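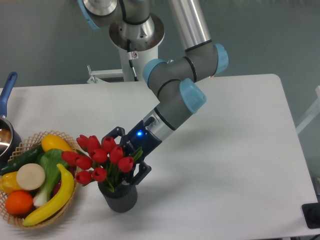 仿真郁金香

仿真郁金香，又称人造郁金香、假郁金香，是以织物、塑料、乳胶、纸张等材料模仿郁金香属植物外形制成的装饰用花，属于人造花的一个品类。成品通常由花头、花茎和叶片三部分组成，可单枝出售，也可扎成花束或固定在花盆中出售，多用于家居摆设、橱窗陈列、宴会布置和摄影道具。花色以红、粉、白、黄、紫较为常见，其中红色花头配深灰色花盆是桌面摆件中的一种搭配。

与玫瑰、牡丹、绣球等花瓣层数多的品种相比，郁金香的花形简单，花瓣少，轮廓清楚，制作时所需的模具和工序较少。另一方面，花形简单也使缺陷容易显露，花瓣接缝、花头比例和叶片光泽稍有偏差便会看出来。

名称

中文里“仿真花”“人造花”“假花”“绢花”几个词常常混用。严格来说，绢花指用丝绢或类似织物制作的花，塑料和乳胶制品不在其内。零售标签上的“手感郁金香”一般指表面柔软、触感接近鲜花的乳胶、聚氨酯或发泡材料制品，“过胶”指在织物花瓣表面覆一层薄胶。各厂家对这些名称的用法并不统一，同一种工艺在不同商品页面上可能有两三种叫法。

“永生郁金香”一名有时被误用于仿真郁金香。永生花又称保鲜花，由鲜花经脱水、置换和染色处理而成，原料仍是植物，与人造花不同。干燥郁金香亦不属于人造花。

形态

花头

仿真郁金香多取含苞至半开的形态，花头呈闭合的杯状或卵状，顶端略收。天然郁金香的花被片通常为六枚，分内外两轮；仿真品中，做工较细的同样做成六瓣两轮，较简单的则将数瓣连成一片，卷合后粘牢。闭合形态的花头内部不外露，花蕊常被省略，只在中心放一个泡沫或塑料芯作为支撑。全开形态的花头需要另做雌蕊和雄蕊，花药一般涂成黑色、深紫色或黄色。

花瓣的颜色有整体染色和局部渐变两种做法。红色品种常用整体染色，饱和度较高；粉色和白色品种多在瓣根处加淡绿或淡黄，使花头与花茎的过渡显得自然。鹦鹉型和重瓣型需要在瓣缘做出裂口或增加瓣数，产量较单瓣型少。

花茎

花茎为绿色，内有铁丝，外包塑料、发泡层或胶带。铁丝的粗细决定花茎能否弯折后保持形状。乳胶类产品的茎部往往与花头一同浸胶，表面无接缝；塑料类产品则在花头下方留有插口，花头可以拔下。成束出售的产品常把各枝花茎在下部合并成一股，便于插入花盆，枝与枝之间的距离因此不能大幅调整。

叶片

郁金香的叶片为披针形至长卵形，先端尖，从茎的下部长出，略向外弯。仿真叶片沿用这一外形，用织物压出平行的叶脉，或用塑料注塑成型。每枝通常配一至两片叶，成束产品的叶片集中在下部，从花头下方向外散开，既衬托花头，也遮住花茎并拢处和填充物。天然叶片表面有一层蜡粉，颜色偏灰绿，仿真叶片若用亮绿色塑料制作，反光会较强，这是低价产品较易辨认的特征之一。

材料

织物

聚酯纤维布是使用最广的花瓣材料，价格低，易于染色和热定型。布料先经上浆处理，使边缘裁切后不易脱线。织物花瓣较轻，远看效果较好，近看可见布纹。丝绸制品颜色柔和，成本高，多用于服饰和手工艺品，少见于花盆摆件。

塑料

聚乙烯常用于注塑花瓣、叶片和花茎。塑料制品可以用水冲洗，适合阳台和门廊，但在低温下部分产品会变硬，反复弯折后根部容易开裂。

乳胶与聚氨酯

这类材料表面细密，触感湿润柔软，对郁金香这种瓣面光滑的花尤其适合。缺点是容易沾附灰尘和浅色绒毛，存放时互相挤压会留下印痕，高温环境中表面可能发黏。浅色花头与深色花头长期接触还可能染色，包装时需要分隔。

纸与其他材料

皱纹纸、瓦楞纸和手揉纸多见于手工制作。皱纹纸具有一定延展性，用拇指从中间向两侧轻推便能做出花瓣的凹面。另有以毛线钩织、羊毛毡戳制、扭扭棒弯制和积木拼装的郁金香，外形经过简化，一般归为手工艺品或玩具。

制作工艺

工厂生产织物仿真郁金香的流程大致分为上浆、裁片、染色、定型、装配和包装。

上浆后的布料叠放多层，用刀模冲裁成花瓣和叶片。刀模按花瓣的大小分号，外轮瓣略宽，内轮瓣略窄。染色可以在裁片前整匹进行，也可以在裁片后逐叠手工点染，后者用于渐变色。染好的裁片晾干后放入加热的金属模具中压制，压出中央的纵向凹线和瓣面弧度。

装配时先将内轮花瓣围着芯体粘合，再将外轮花瓣错开位置贴上，底部套入花托或直接与铁丝茎相连。叶片基部包住花茎，用热熔胶或套管固定。装配工序以手工为主，花头的开合程度在这一步由工人调整，同一批次的花头因此略有差别。

乳胶类产品的做法有所不同。一种方法是先以布料或薄膜做成花瓣，再浸入胶液后取出晾干；另一种方法是将发泡材料注入模具，脱模后修去毛边并喷色。喷色后需要充分通风，否则开箱时气味较重。

成束产品在出厂前要做一次整形，将花头拉开，使其高低错落。长途运输时花束会被重新压平，买家收到后一般需要自行整理。

规格与包装

单枝产品以枝数计价，花束产品以束计价。批发外箱常见的装量有每箱600枝和每箱1,000枝两种，前者多为乳胶类，后者多为织物类，因织物花头受压后较易恢复。每束花头的数目没有统一标准，盆栽式产品按成品件数出售，花盆、填充物和花束为一个整体。

批发商Plukby的仿真球根花卉目录收录392个货号，其中郁金香按材料分为织物、乳胶和塑料三类，再按花色与枝长排列。该目录每年2月更新一次，停产花色以灰字标出，保留一季后删除。家居品牌Vondmont的同类产品则只按成品组合编号，不单独出售花枝。

花盆与花器

盆栽式仿真郁金香的花盆有陶瓷、水泥、金属、塑料、纸浆等材质。由于不需要浇水，花盆多不设排水孔，直径也可以比种植鲜花时小。盆体颜色以白、灰、黑等中性色居多，表面有光面、磨砂和罗纹等处理。罗纹盆在盆壁上做出平行的凸棱，凸棱之间形成明暗变化，深灰色罗纹盆与红色花头之间的颜色对比较强，在浅色桌面上轮廓清楚。

花束较高而花盆较小时，重心偏上，容易倾倒。生产者通常在盆底浇入水泥或石膏，再插入花茎，表面铺仿真苔藓、碎石或木屑遮盖。没有配重的花盆可以自行加入干沙或小石子。石膏凝固时会放热，宜分两次倒入，待第一层凝固后再插花，避免塑料茎受热变形。

玻璃花瓶同样适用，但透明瓶身会露出茎的末端。常见的处理是把裸露的铁丝剪短后套上绿色胶管，或在瓶中加入透明树脂模拟清水。树脂固化后花枝无法取出，花瓶也难以再作他用。

插制与整形

郁金香的花茎在自然状态下带有弧度，离开土壤后仍会继续伸长并朝向光源弯曲。仿真郁金香若保持出厂时的笔直状态，看上去较为生硬。整形时从茎的下部开始，用双手拇指沿茎轻推，形成连续的弧线，避免在一点上折出死角。靠外的花枝弧度大一些，靠中央的花枝弧度小一些。

花头的高度宜有参差。一般将较高的几枝放在后方或中央，较低的放在前方和两侧，个别花头可以垂至盆口附近，使花束下缘不致过于整齐。叶片先全部向外拉开，再将遮住花头的几片向下压。

受压变形的织物花头可以用蒸汽挂烫机在一定距离外熏蒸，待布料变软后用手指恢复弧度。乳胶花头不宜用蒸汽，可置于温暖处自然回弹，或用吹风机低温挡短时间加热。塑料叶片可以浸入热水片刻，取出后趁软弯成所需形状，再用冷水定型。

花艺讲师Leanne Oakley在其教学材料中把盆栽式花束的整形顺序定为先叶后花，主张先用叶片确定花束的宽度，再调整花头。荷式花艺的传统教学则多从最高的一枝开始。两种顺序在成束产品上差别不大，在单枝插制时，前者用叶较多，成品较为饱满。

用途

家居摆设

仿真郁金香常放在餐桌、书桌、玄关柜、窗台和床头。桌面摆件的高度以不遮挡对坐者视线为宜，放在书架上时则需留意上层隔板是否压住花头。白色桌面对花色影响较小，深色木桌会使红色和紫色花头显得偏暗，可改用浅色花盆衬托。

商业陈列

店铺橱窗受射灯照射，鲜花容易萎蔫，使用仿真花可以减少更换。郁金香与春季的联系较为固定，不少店铺在冬末便开始陈列，至初夏撤下。酒店前台和诊所候诊区也使用仿真郁金香，后者还考虑到花粉过敏的问题。

活动与摄影

婚礼、庆典和展会中，仿真郁金香用于花墙、拱门和桌花。大面积布置时，常把仿真花放在高处和背景，鲜花放在宾客近处。静物摄影选用闭合状态的花头较多，拍摄时间较长时花形不变，便于分次布光。乳胶花瓣反光柔和，塑料叶片的反光则常需用哑光喷雾处理。

教学与手工

美术课以仿真郁金香作为写生静物，杯状花头有助于练习明暗交界线和椭圆透视。花艺初学者也用它练习配色和构图，花枝可以反复使用。

与鲜花的比较

鲜切郁金香的瓶插期较短，花朵白天张开、夜间闭合，随着时间推移花瓣逐渐外翻脱落。仿真品没有这些变化，没有气味，也不需要换水和修剪。郁金香鳞茎和鲜切花的汁液会引起部分人皮肤不适，鳞茎对猫狗有毒；仿真品不含这些成分，但脱落的小零件和裸露的铁丝仍可能被宠物或幼儿吞入或造成划伤，应放在其够不到的地方。

在环境影响方面，两者难以简单比较。鲜花的生产涉及温室能耗、冷链运输和农药使用，仿真花则以石油基材料为主，由多种材料胶合而成，回收时不易分离。使用年限是影响结果的主要因素，仅用一次便丢弃的仿真花，其材料消耗较为可观。

清洁

灰尘是仿真郁金香外观变差的常见原因。日常清洁可以用软毛刷从花头顶端向下轻扫，叶片用微湿的布擦拭，擦时以另一只手托住叶背。花头顶端闭合的产品，灰尘多积在瓣缘重叠处，可用化妆刷或吹气球清理。

织物花头清洗前应先在不显眼处试色，红色和深紫色较易掉色。塑料花枝可以在加入少量中性洗涤剂的温水中漂洗，甩去水分后倒挂晾干。带有水泥或石膏盆底的成品不宜整盆浸水，水分渗入后盆面会返潮，铁丝也可能生锈。乳胶花瓣不宜用酒精和含油的清洁剂擦拭。

存放

换季收纳时，花枝宜平放于纸箱中，花头之间垫薄纸，按颜色分开。盆栽式成品应直立存放，外罩透气的布袋或纸袋。塑料袋密封存放会使乳胶表面发黏，也会使残留的水分无法散出。存放处应避开暖气、阳光直射和潮湿墙面。

褪色主要由紫外线引起，红色花头在朝南窗台上褪色较快，先是变浅，继而偏橙或偏粉。定期转动花盆可以使各面褪色程度一致，但不能延缓褪色。标有防紫外线的产品在材料中加入了稳定剂，户外使用时间较长，价格也较高。

选购

辨别做工时可以查看以下几处：花瓣边缘有无脱线或毛边，花头与花茎连接处是否松动，胶水有无外溢，叶脉是否清晰，花茎末端的铁丝是否包好。同一束花中若所有花头的大小和角度完全一样，摆放后会显得呆板，需要较多整形。

网购时花头尺寸的标注方式不一，有的标直径，有的标高度，有的标整枝长度。盆栽式产品的标注高度多从桌面量至最高的花头，运输压平后的高度会小于此数。商品照片与实物之间的色差以红色和紫色较为明显，需要与已有花枝配套时，宜先购单枝比对。

有花盆的产品还应留意重量。Mikuš的小型盆栽系列在标签上分别注明带盆重量和花束重量，Jadness的同类产品只注明总重。对于摆放在轻薄层板上的成品，盆底配重过大也可能造成不便。

参见

人造花
郁金香属
绢花
保鲜花
花器
插花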